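Lastmont Neighbors Help Board > Home and Kitchen > Counters and Surfaces

Dull patches on marble counter, and do I need to reseal before we rent the place out?

Posted by marblemuddle, 14 August 2026
Viewed 789 times

Hello everyone, and thank you in advance for reading all this, because I know I go on a bit. We moved into a house on the Naltberg side of town in April, and the kitchen came with a white marble counter that I fell in love with the minute we walked in. It has soft gray veining and it makes the whole room feel brighter, even on those gloomy mornings we get when the fog sits in the valley until lunch.

Well, the love affair has hit a rough patch. I have started noticing dull spots, mostly near where we make coffee and where I cut up fruit. They don't look like stains, exactly. If I stand at the window and look straight down they're hard to find, but if I crouch so the light comes across the surface there they are, a whole cluster of little cloudy circles and one long smear that I'm fairly sure was a lemon. I can't feel anything with my fingertips, or maybe just the tiniest bit of roughness. I've washed them with dish soap, then with baking soda paste, and then (please don't yell) with some white vinegar, and after the vinegar I believe I had more dull spots than before.
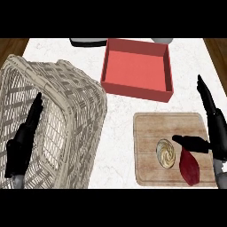

My husband thinks the sealer has worn off and we should buy another bottle and be done with it. The previous owners left half a bottle of something under the sink with the label mostly gone, and I don't want to put a mystery liquid on a surface where I roll out pie dough. My sister-in-law thinks we should have the whole thing polished by a professional. I called Katsaros Stone on the highway and they were very nice, but they quoted me a minimum visit of $93 just to come and look, and the actual work would be on top of that.

The other thing is timing. We're hoping to rent the house out while we're away looking after family, and I'd like to leave the kitchen in good shape without turning it into a museum where the renters are afraid to set down a glass. So, what are these spots? Can I fix them myself? Does sealing help? And what do I tell the people who will be cooking in there? I'd be so grateful for advice from anybody who has lived with marble for a good long while.

limestone_lou
Member since the old board

Oh, welcome to the club! Those are etches, and the vinegar is what gave you the extra ones, so put that bottle back with the salad things and leave it there. Marble is mostly calcium carbonate, and acid eats it. Lemon, vinegar, wine, tomato, coffee, soda, some bathroom cleaners, all of it will take the shine off wherever it sits, and it can happen in a minute or two on a polished top. A stain is different. With a stain, something has soaked down into the stone and left a color behind, like oil making a dark patch or tea making a brown one. Yours sound pale and cloudy and only show up in slanted light, and that is the classic description of an etch.

Your husband is partly right about the sealer, bless him, but it won't do what he's hoping for. A penetrating sealer slows down how fast liquid soaks in, so it helps with stains. It does next to nothing for etching. You could seal that counter every weekend and a slice of lemon would still leave its mark. I say this as a person who spent a whole summer sealing and resealing and getting crosser and crosser about it.

You should still check whether it needs sealing, though. Put a spoonful of plain water on a clean dry part of the counter and leave it alone for ten minutes. Wipe it up and look. If the stone underneath has gone darker, water is getting in and it's time for a fresh coat. If it looks just the same as the rest, leave it be. Try it in a couple of places, near the sink especially, because that's where mine always goes first. The dark patch fades once the water dries out, so don't panic if you see one.

If you do seal, buy a new bottle meant for natural stone and food areas and follow whatever it says on the back. The mistake I made was leaving the extra sitting on top too long. It dried to a sticky haze that collected every crumb in the house, and it took me an entire afternoon with more of the same sealer and a pile of old T-shirts to get it off again. Wipe on, wait only as long as the label tells you, then buff until the cloth slides. And please do get rid of the mystery bottle. Your town's household waste day should take it.

Now for the dull spots. For light ones on a polished counter you can buy marble polishing powder, which is a very fine abrasive you rub in with a damp cloth. Start somewhere out of the way, behind the toaster or in a back corner. Work on one small spot, rinse well, dry it and look at it from that low angle you described. It's slow going and your shoulder will know about it the next day, but I have brought back rings from juice glasses that I'd given up on. If you can catch a fingernail in the etch, it is too deep for powder and I'd save it for a professional.

One important thing to find out first is whether your counter is polished or honed. Polished is glossy and you can see the window reflected in it. Honed is matte and soft looking. If it's honed, keep the polishing powder away from it, or you'll end up with shiny spots in place of dull ones, which look every bit as bad and are harder to undo.

saven_street_baker

just live with it. mine has etches all over and after a few years they blend together and it looks fine. people pay extra for that look. also use a cutting board

porchlight_and_pie
Lastmont, top contributor in this section

I'm a bit of both of the people above, in that I've polished and I've given up, and these days I do a little of each depending on my mood and who is coming to dinner. I've had marble for a long time in the house where we raised our children, and I rent out the downstairs kitchen as well, so I may be some use on the renter part of your post.

First of all, I wouldn't rush to have it all refinished before you leave. I did that once. It cost a good deal more than I'd planned, it looked like a wedding cake, and our first tenants (lovely people, they still send a card) made margaritas on it. I stood in that kitchen afterward feeling quite sorry for myself. If you want to spend money on it, spend it when you come home. In the meantime do the water test Lou described, seal if it needs it, and work on the worst of the spots if you have an evening free.
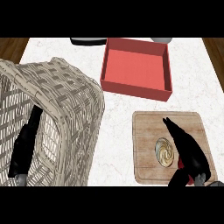

As for what to tell people, I have learned to keep it short. My first house guide had a page and a half on the counter, complete with a paragraph about calcium, and I'm certain it was never read past the first line. Now it's a card taped inside the cupboard door where the glasses are kept, and it says this:

The counter is real marble. Please wipe up juice, wine, coffee and tomato right away.
Cut on a board and put hot pans on a trivet.
Clean with warm water and a drop of dish soap. No vinegar, no bleach, no scrubbing powder.
If something spills and leaves a mark, don't worry, just let us know.

That last line has done me more good than all the rest put together. Before I added it, people would try to scrub their spills away with whatever they could find, and I once came back to a patch the size of a dinner plate where somebody had gone at a small spot with a green scouring pad. Scratches like that are far more trouble than the etch would have been.

Then make it easy for them. I leave two big cutting boards, a stack of coasters, a couple of trivets, and a tray for the coffee maker to stand on with its filters and spoons. The tray is the best thing I ever bought for that kitchen. I also put a shallow dish by the stove for the oil bottle, since oil is the one that truly stains and the drips run down the side and make a ring. I leave a bottle of plain dish soap and a few soft cloths out by the sink, and I take away any spray cleaner that says lemon or lime on it. If it isn't in the house, most folks will simply use what's there.

If you do come home to an oil stain, try a poultice before you call anyone. Mix baking soda with enough water to make it like thick peanut butter, spread it over the mark, cover it with plastic wrap with the edges taped down, and leave it a full day. Then take off the plastic and let the paste dry out completely before you lift it off with something soft and plastic, like an old spatula. I had to do mine 3 times on one stubborn patch by the stove, and I was ready to quit after the second. Rinse well and dry it between rounds.

About Katsaros, I've used them and was happy with the work, though that was for a chipped edge. Ask whether they will take the visit fee off the bill if you go ahead. They did for me, and it never hurts to ask nicely. Ask them what finish they'd recommend, too. When mine was finally redone I had it taken down from polished to honed, and it was the best decision for our family. It still etches, of course, but the marks don't jump out at you the way they do on a glossy top, and I've stopped crouching down to look for them.

Take a few pictures of the counter in slanting light before you hand over the keys, so you'll know which marks were yours. And do roll out your pie dough on it before you go! Cold stone is wonderful for pastry, and flour and butter won't do it any harm so long as you wipe up the butter. Safe travels, and I hope all is well with your family.

marblemuddle

Thank you all so much. It's polished, I can see the window in it plain as day. I did the water test by the sink and it went dark, and the part by the window didn't change at all, so I've ordered a new bottle of sealer and a little tub of the powder. I am copying out that card tonight. The vinegar has been moved to the pantry.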